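Werkstattbuch Vogelfotografie, Station Berness
Mai 2024

Ich fange mal mit dem Ansitz an der Branine an, solange ich noch weiß, was ich dort gemacht habe. Csenge Rácz und ich waren 2 Stunden im Schilf, und es war wieder einer dieser Morgen, an denen man vor lauter Freude das Auslösen vergisst. Die Rohrweihe kam dreimal über den Damm, und jedes Mal sind ihr die Kiebitze hinterher, so wütend und so wendig, dass ich mit dem Schwenken kaum nachgekommen bin (der Stativkopf ruckt links immer noch, bitte nicht weiter festdrehen, da ist ein Gewinde müde). Auf der Karte sind 3.076 Aufnahmen, der größte Teil davon leerer Himmel und Flügelspitzen, aber eine ganze Serie mit Weihe und Kiebitz zusammen ist scharf geworden!
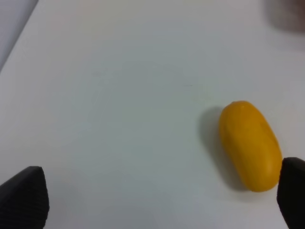

Weiße Tischplatte, oben links die Kante.

Beim Sichten ist mir wieder aufgefallen, wie sehr die Belichtungsautomatik sich vom hellen Himmel täuschen lässt. Die Kiebitze sind unten fast schwarz, obwohl man mit dem Glas den grünen Schimmer auf dem Rücken wunderbar sehen konnte. Mihret Ambaye schlägt vor, beim nächsten Mal von Hand zu belichten und vorher auf das Schilf zu messen. Das hat sie im Oktober am Sipos bei den Staren so gemacht, und die Bilder hängen zu Recht im Flur. 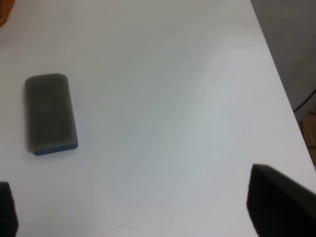 Die Reihenfolge der Flugbilder haben wir an der Tafel geklärt, mit kleinen Pfeilen für die Weihe und Kreuzchen für die Kiebitze, und es wurde ein ziemliches Gekritzel. Csenge meint, dass es zwei verschiedene Weihen waren, ich bin mir da nicht sicher, die Mauserlücke im linken Flügel sehe ich auf beiden Serien. Bitte lasst die Skizze stehen, bis Mihret darübergeschaut hat! Der Schwamm mit dem grauen Filz und dem blauen Kunststoff darunter darf also vorerst Pause machen. Danach übertrage ich alles in Skimach, mit Uhrzeit und Flugrichtung, und trage die zweite Weihe mit Fragezeichen ein.

Dann noch zu den Brennweiten, weil ich es sonst vergesse: Mit dem langen Objektiv verliere ich die Weihe, sobald sie abdreht, und mit dem kurzen bleiben die Kiebitze Pünktchen. Am besten ging es mit 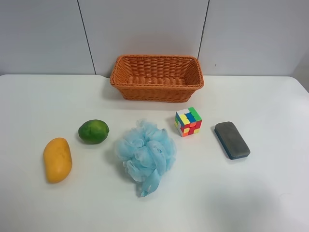 dem alten Zoom von Csenge, das zwar schwergängig ist, aber beim Zurückziehen nicht den Fokus verliert. Ich habe damit 50 Bilder am Stück gemacht und 20 davon behalten, für mich ein sehr guter Schnitt. Auf dem Rückweg saß noch ein Blaukehlchen auf dem Pfosten am Wehr und sang, als gäbe es Geld dafür, und natürlich war der Akku leer.

Offen: Ersatzakku laden, Stativkopf zerlegen, Mihret wegen der Weihen fragen.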